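Skaveo Community Board > Politics and Treaties > Is a signed treaty binding or not?

haque_lane
Posted October 2023
Our MP came to the village hall and told us the fisheries treaty "isn't law until Parliament says so". Then he said we have to obey it. I asked which. He thanked me for my question.

Kukow
Both, annoyingly. Signing binds the country to other countries. It doesn't change the law here until there's an Act.

jodov4
Rubbish. They sign, the council waves it at you, and your slipway is shut. Ours went in April. I have a 585 page report if anyone needs a doorstop.

Kukow
Your slipway was shut under a byelaw, jodov4. You posted the byelaw.

jodov4
And who gave them the idea?

Þórey Hjaltested
There is a waiting period as well. The treaty is laid before Parliament and members may object. They mostly don't, as that would involve reading it.

haque_lane
So if 200 of us write in during that time, does it count for anything?

Þórey Hjaltested
It counts as post. Write to the committee clerk too and quote the article number. I got 2 replies that way, one of them relevant.

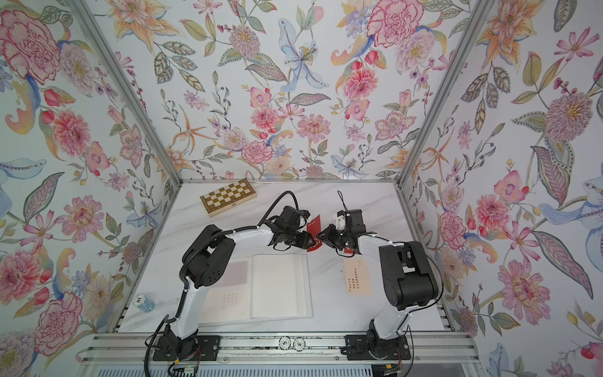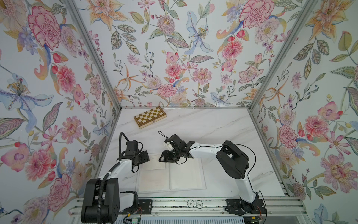
Put the article number in the first line, by the way. Mine was on page 4 and I suspect it's still there, unread.

jodov4
I'll write. I'm not being polite.

Kukow
Mention the byelaw.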